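Print this page | E-mail this article

Small shop, long hours

Rebecca Mazza has run the corner shop in Vestden for 19 years. Before that it was a shoe repairer's, and the old counter is still in use. She spoke to Ermira Živković in April 2026 on how a village shop gets by.

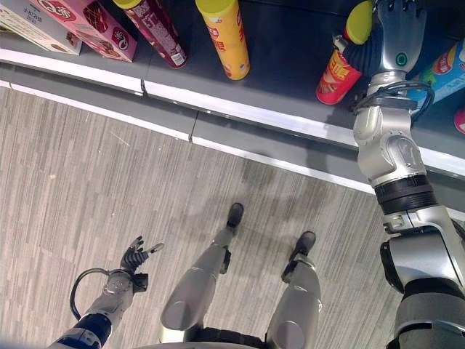
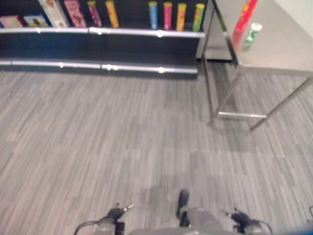
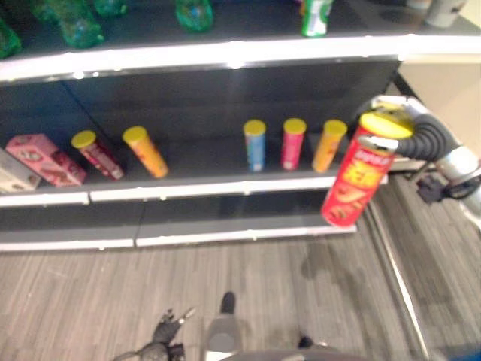 Snacks and the shelves that hold them.

Mazza opens at six for the papers, although she sells far fewer than she did. "I used to have 34 paper rounds going out," she says. "Now people come in for milk and a parcel." The parcels bring in little money themselves — she is paid by the item — but most people who collect one buy something else.

Crisps and biscuits do better than anything fresh. Bread is the hardest to get right. "If it rains I've got ten loaves left. If it's sunny they've gone by nine and I get told off."

Her electricity bill came to £598 in September, and she has since switched off one of the two drinks fridges. She orders from Tripathi, a family wholesaler, and pays a delivery charge if she spends less than £265. In a slow week she waits and lets a few lines run out.

Would she sell up? She has had one offer, from a buyer who wanted to turn the building into a flat. "I said no, and then I did the accounts and wondered why," she says. Her lease runs for another four years and she means to see it out.

She takes Sunday afternoons off. The rest of the week she closes at eight, later if someone rings ahead.

E-mail this article | Print this page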